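4.2 위키 서술에 나타난 폐허의 연대

오픈월드 게임 Ditus의 팬 위키에서 Sanholm 온천 항목은 가장 자주 고쳐진 문서이다. 수집 기간 동안 편집은 230회였고, 그중 상당수는 온천이 망한 해를 둘러싼 것이었다. 게임 안에서 이 온천에 도착한 플레이어가 할 수 있는 일은 탄산수 2병을 줍고 쪽지 하나를 읽는 것뿐이다. 쪽지에는 연도가 없다. 편집자들은 이 공백을 견디지 못했고, 토론 문서는 본문의 몇 배로 불어났다.

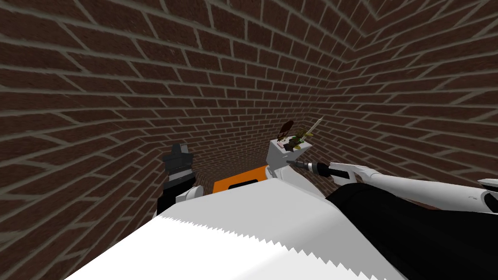
Parisa Alipour는 토론 문서에 "쪽지에 날짜가 없으면 없다고 쓰면 됩니다. 지배인 Soltani의 유언장까지 끌어와 역산하는 것은 추리소설이지 출처가 아닙니다"라고 남겼다. 이 의견은 널리 지지를 받았으며, 이후에도 역산은 계속되었다.

본 연구는 이러한 편집을 '보충적 서술'로 분류하였다. 개발사 Verine이 11월 패치에서 쪽지의 오타 하나를 고치자 1000자가 넘는 새 해석이 올라왔고, 오타였던 글자는 한때 암호로 대접받았다. Hamdia Nigatu는 면담에서 자신이 쓴 폐업 사유가 다른 팬 사이트에 정설로 실린 것을 보고 나서야 근거를 찾기 시작했다고 밝혔다. 근거는 아직 찾는 중이다.

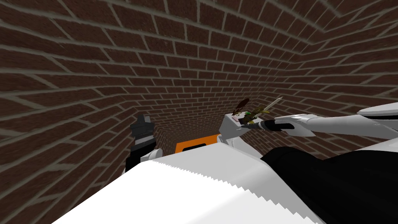 그림 3. 벽돌 벽으로 둘러싸인 좁은 공간의 렌더링 화면.

장소 항목 50개를 비교하면, 게임 내 텍스트가 짧을수록 '역사' 절이 길어지는 경향이 보인다. 대사가 풍부한 도시 항목의 편집자들은 받아 적기에 바빠 상상할 틈이 없었던 듯하다. 삭제된 판본의 처리 기준은 4.3절에서 다룬다.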